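Rocío Alvarado spends most of her working day moving a robot arm through household chores from a chair across the room. She works at Ilum, where one job right now is clearing a coffee table and putting the trash in a bin.

"People think I write rules for it," she says. "I do the task, and the arm records how I did it."

She began by guiding the arm by hand, gripping it near the wrist. It was easy to learn, but her own arms kept getting in front of the cameras. Now she uses a hand controller, and the arm copies her movements.

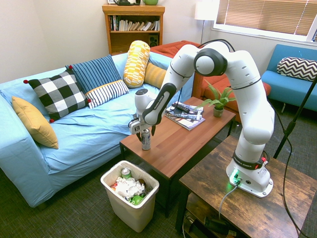

Drink cans took her the longest. "You can't feel the can through the controller. I crushed a lot of them in November. Now I close the fingers slowly and wait a moment before I lift."

The project, called Dala, has 700 demonstrations so far, 192 of them hers. The goal is 1,000. She takes a break every 4 runs because her movements get sloppy — and the robot would learn the sloppiness too.

Does she throw out the bad runs? "If I drop something and pick it up again, I keep it. It needs to see that. If I was just daydreaming, I delete it."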